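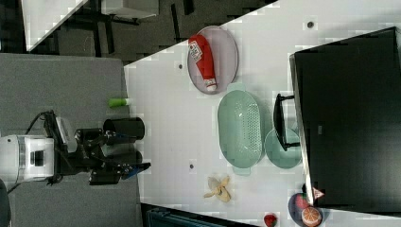 I have a bit of a grudge against the clear worktop. You know the kind I mean, all bare stone and one tasteful lemon. My friend Joyce Owino lives like that, in a flat in Istorham, and every time I make toast there I feel I should apologise to the furniture!

Give me a table with things left out on it. The ketchup lying on its side on a plate, the colander where you can grab it, a bit of fruit, even (yes, I'm admitting it) the banana peel you meant to bin ten minutes ago. A table like that tells you food gets eaten in the house. When everything lives behind a door I forget I own it. I once found 4 tins of the same chickpeas in my own cupboard, and I don't even like chickpeas much.

Joyce thinks I'm just lazy, and she may have a point — I've seen the inside of my cutlery drawer. But she bought a second colander last April because she couldn't find the first, so I'm not taking lectures.

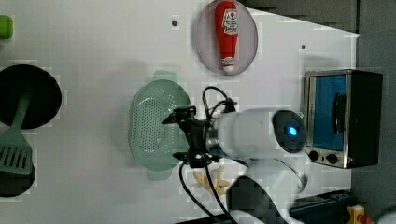

So should the colander go away after every meal? Leave it out if you use it most days, and give it a shelf if it's only for the Christmas sprouts.

Peel is where I do give in. Plates and bottles can sit there till bedtime and do no harm, but fruit scraps bring flies, and I spent most of one summer chasing them round the kitchen with a tea towel. The ketchup stays out, though. Joyce can move it when she visits, and I'll move it back once she's gone home.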